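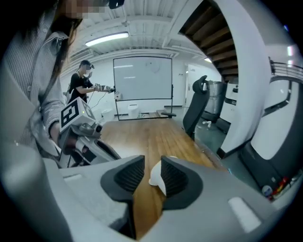

Hand-held gripper closed on a small white object, over the long table at our shop

Soft items slip out of home-built hand-held gripper

Asked by kemard_bench, Wednesday, 2 answers

I'm building a set of hand-held grippers in a shared workshop. Gray housing, two black finger pads with ribbed inner faces. Hard items hold fine. Soft, rounded ones stay in until I tilt the tool, then they roll out toward the fingertips. I did 14 tries with the same item and it dropped in 3. The pads are printed in flexible filament from the Pirnus files. Should I reprint them softer, or is it the linkage?

Answer 1 (accepted)

Check the linkage first. Close the fingers on a strip of paper and pull it out from the tip end, then from the base end. If it comes out easily at the tip, the pads are toeing open under load and softer filament will make it worse. Mine had 2 mm of play at the pivot. I put in shoulder bolts and a thin washer each side and the drops stopped. Also look at your ribs. They need to run across the direction the item slides. If they run along it they do very little.

Answer 2

I just glued on silicone sheet from Gromon. Works ok, picks up dust.

Comment from kemard_bench: Paper came out at the tip with almost no pull. Ordering bolts.

Viewed 375 times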